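Search this site Enter keywords Go

Plundside Center for Adult Education
Household Foods and Equipment
Handout for Unit 4: The Countertop Electric Cooking Pot
Issued 9/7/19

Purpose of the unit

Students who complete this unit will be able to identify the principal parts of a countertop electric cooking pot, state the function of the lid, and prepare a simple covered dish in accordance with the center's safety rules. The unit assumes that students have read the handout on cooktops and have passed the short quiz on burns and scalds.

The electric cooking pot combines a vessel and a heat source in one appliance. It does not require a cooktop, and for that reason it is common in small apartments, dormitories and shared kitchens. Its capacity is modest. Students planning a meal for a large household should consult the Korletey tables in the course reader, where portion sizes are listed by vessel.

4.1 The body and the controls

Pots of this type are generally wide and low. A wide vessel offers more surface for browning and evaporation than a tall one of the same volume, and it is easier to stir. Side handles are short, and the pot should be moved with both hands after it has been unplugged and allowed to cool.

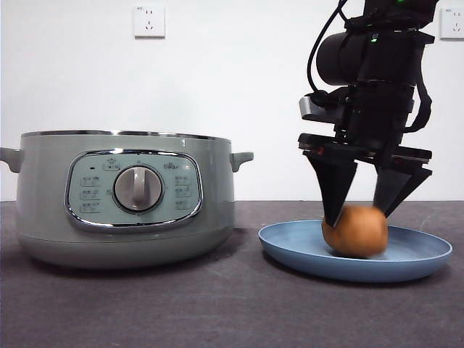
Controls differ a good deal among manufacturers. Some models are operated entirely by buttons; others combine buttons with a rotary knob. Before first use, students are to locate the power control and the means of canceling a program, and are to read the manufacturer's booklet through once. Printed symbols on control panels are often very small. Where a symbol cannot be read with confidence, consult the booklet and do not guess.

The pot must stand on a level, heat-resistant surface. The cord should not hang over the edge of the table. No appliance rated above 700 watts may be connected to the extension outlets in the Fetthorpe Room; use the wall outlets only.

4.2 The lid

The lid governs how quickly the contents heat and how much liquid is lost. With the lid on, steam condenses on the underside and returns to the food. With the lid off, liquid reduces and flavors become stronger. Most recipes in this course call for a covered period followed by an uncovered one, and students should note the point at which the change is made.

Glass lids permit the cook to observe the food without releasing heat. They should be lifted by the knob and tilted so that the far edge rises first and steam escapes away from the face and hands. A hot lid must not be placed in cold water or set down on a wet surface.
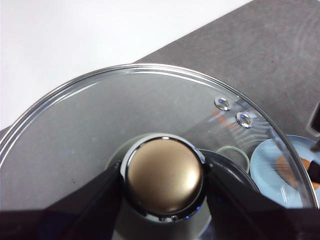
Prepared by the Instructor in Household Foods, Zukgate Campus

Vents, where fitted, allow steam to leave at a controlled rate. They collect starch and grease and should be cleaned with a soft brush after each session. Check also that the knob is firmly attached. A loose knob is to be reported at the supply desk before the lid is used again.

4.3 Practical exercise: covered rice with vegetables

Work in pairs. Rinse the rice until the water runs nearly clear, drain it, and place it in the pot with measured water and salt. Bring to a boil uncovered, cover, and reduce the heat. Cook for 21 minutes without lifting the lid. Add the chopped vegetables, replace the lid, and cook until tender. Record the time of each step on the worksheet.

The exercise is worth 25 points. The worksheet carries a further 27 points and is due at the next meeting. Students who miss the practical may repeat it in January.

Review for the written test: condensation, reduction, rated wattage, care of glass.

Filed under: Course Handouts > Foods and Equipment > Small Appliances

Comments (3)

riceandbeans
Is the worksheet the same as the one in the reader, or is there a separate copy?

M_evening section
My rice stuck on the bottom both times. Should I use more water or a lower setting?

plundside_parent
Thank you for posting these. The part on lifting the lid was useful at home too.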